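Re-strung eleven bracelets this month, so a thread on elastic, knots and storage. Mostly notes to myself. Dry stuff, mute accordingly.

**1/** Background. I restring beaded bracelets for a stall in Censtead, and I keep a bead drawer that has been going for longer than the stall has. Nearly everything that comes back to me comes back for the same fault: the elastic has gone at the knot. The beads are fine. Beads are almost always fine.

**2/** Elastic comes in two sorts that matter. Solid clear cord (a single extruded strand) and fibre cord (many thin strands, flat or slightly fuzzy). Solid is stiffer and easier to thread. Fibre is softer, knots better and goes grey on people who wear hand cream.

**3/** Thickness. For 8 mm round beads with a normal hole I use 0.8 mm solid or 0.7 mm fibre. For 6 mm beads, 0.6 or 0.7. For faceted crystal, go as thick as the hole takes and no thicker. If the cord has to be pushed through with force, the hole is already scraping it.

**4/** Faceted crystal deserves its own post. The hole edges are often sharp, sharper than on plain round glass. Run a bead reamer round both ends, a few turns, in a dish of water. Takes a minute per bead. I skipped it once on a full bracelet and had it back within a fortnight.

**5/** Pre-stretch the cord. Cut a length, hold both ends, pull it slowly to about half as long again, hold for ten seconds, let go, repeat three times. New cord relaxes after the first few wears. If you don't pre-stretch, a gap opens beside the knot and the customer thinks a bead has fallen off.

**6/** Sizing. Measure the wrist with a soft tape, snug. Add 1 cm for beads up to 6 mm, 1.5 cm for 8 mm, 2 cm for 10 mm. The extra is because fat beads take up room on the inside of the circle. A bracelet measured flat will always come out smaller than the tape says.

**7/** The knot. Surgeon's knot: right over left, round twice, pull down; left over right, once, pull down. Pull all four strands, not just the two tails. Then stretch the finished bracelet gently and watch the knot. If it rolls, cut it and start again.

**8/** Glue. A very small drop of flexible jewellery cement, applied with a pin. Superglue sets brittle and the cord snaps right at the edge of it. Leave it overnight. Tuck the knot into the bead with the biggest hole and trim the tails to 2 mm.

**9/** Prices, as asked in replies last time. A 46 m reel of the Frerichs 0.8 fibre does me well over a year. I had been using the Zivura solid cord before that. Nothing wrong with it, but it comes on a tight little spool and keeps the curl.

**10/** The bead drawer was last counted in October: 869 loose 8 mm rounds, sorted by colour. I count once a year for the stall's insurance form. Greens were low. Greens are always low, I don't know who is buying that much green.

**11/** Storage, which is where most of the damage happens. Do not hang elastic bracelets on a hook or a mug tree. The weight of the beads pulls on the cord all day and all night. Flat, in a shallow box, unstretched.

**12/** Shallow is the important word. If the box is deep, bracelets go in on top of each other, someone digs for the one at the bottom, and a faceted one gets dragged across the rest. I like anything under 4 cm deep. Box lids are often better than the boxes.

**13/** White or pale interior if you have the choice. Small clear and amber beads vanish against brown card. Lining is optional. A piece of felt stops things sliding, but it also collects fluff, and the fluff ends up on the hair clips.

**14/** Which brings me to hair things. They share a drawer with bracelets in most houses and they shouldn't share a compartment. Lace catches on the teeth of a clip. Satin catches on anything. Scrunchies with a charm sewn on are fine with bracelets as long as the charm has no open ring.

**15/** Sunday's job was my own lot, which had got mixed up with the gift wrapping. I do this on the bed. A bedspread is a good sorting surface: beads don't bounce and they don't roll far. A table is much worse unless you have a bead mat.
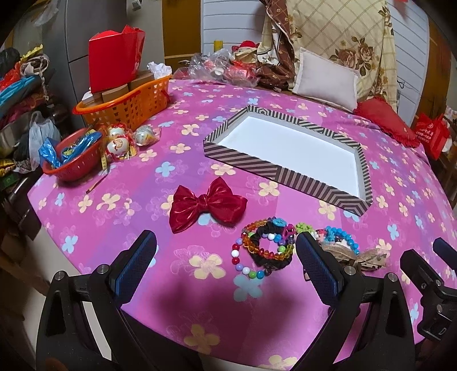 **16/** The order I sort in: elastic bracelets first, then scrunchies, then anything with a clip. Bracelets get a stretch test before they go back, one gentle pull with the knot facing you. Any grey or furry cord beside the knot means restring it now.

**17/** The beaded one with the white, red, purple, green and blue rounds is the pattern I get asked for most. There's no system to the colours. If you want it to look random, lay it out on the mat first and swap any two neighbours that match. Random straight from the pot gives you clumps.

**18/** Amber and orange faceted, next to it: thicker cord, reamed holes, see post 4. Bracelets like that feel heavier on the wrist than plain rounds of the same size and I make them slightly looser to suit.

**19/** Satin bows. Creases come out with steam, held a hand's width away, never with the iron flat on the fabric. Do the loops first and leave the knot alone. If you untie the knot to press it you will not get it back the same, and the old crease lines will show on the outside.

**20/** Lace bow clips: store closed. The spring lasts perfectly well closed, whatever you have read. Left open, the jaw finds the lace.

**21/** Gift wrapping is a different subject, but one note. Keep the tape measure in the basket with the parcels. Mine hangs over the rim. I used to keep it in the sewing box and bought three more as a result.

**22/** On labelled organisers. I tried the Plular tray, the one with removable dividers. Decent for loose beads. For finished bracelets the cells are too small, so they go in bent, and a bent elastic bracelet presses on its own knot. Sent mine to the stall, where it holds crimps.

**23/** Someone asked how long a bracelet should last. I have no proper data. I did once rig a test loop and stretch it by hand over a mug while listening to the radio, counting in hundreds. Pre-stretched fibre with a glued surgeon's knot got past 3000. Same cord, plain overhand knot, let go before 2000. One sample of each, so treat it as gossip.

**24/** On and off is what wears them. Roll the bracelet over the hand, don't pull it open with two fingers and snap it over the knuckles. Take it off for washing up. Chlorine is bad for elastic and worse for some coatings.

**25/** Replies I can answer in advance. Yes, fishing line works for necklaces; no, it doesn't stretch. Yes, you can reuse old elastic; no, I wouldn't. Memory wire is a different craft and I don't do it.

**26/** Next thread will be crimps and covers, once I've found the good pliers. If anyone has a source for green 8 mm rounds with a hole over 1 mm, replies are open.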